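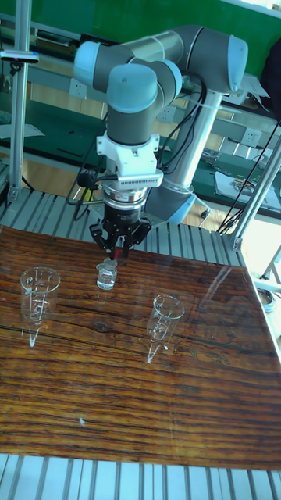 Dekker wants to know if I really weigh the supplement scoop every time or only when I'm in the mood. Every time, Dekker! The scoop that came with the last tub held a good bit more than the label said, and I'd been heaping it for weeks before I caught on.

Feed room and supplement check, Stivura barn, 9 May 2019

Lids and seals – OK. The joint pellets had a lid that wouldn't snap down, so I swapped it for one off an old bucket.

Scoop weight – OK now. Should be 100 grams level. I've written that on the handle in marker.

Lot numbers written on the feed board – two missing. My fault, I tossed the bags before copying them down. Please don't do what I did.

Expiration dates – one tub of electrolytes is good through September and there's plenty left, so let's use that one up before anybody opens a new one.

Hay moisture – fine on the stack by the door. I stuck my arm in three bales near the back wall and they felt a little warm to me (maybe I'm fussy). Set aside, will check again tomorrow before feeding any of it.

Mouse signs – yes, droppings behind the oats. Swept up, bait station moved outside where the dogs can't get at it.

Feed chart matches what's in the buckets – mostly. The gray mare's chart still has her on the calming pellets, and she came off those after the move from Trerkness. Crossed out.

Grain room latch – FAIL. It closes but a pony with any ambition could have it open in a minute. I've put a snap clip through it for now and ordered a proper bolt from Predudden. Until the bolt is on, clip it every single time, even if you're only running out to the wheelbarrow!

Water tap and hose – small drip, bucket under it.

Next check when the new hay comes in.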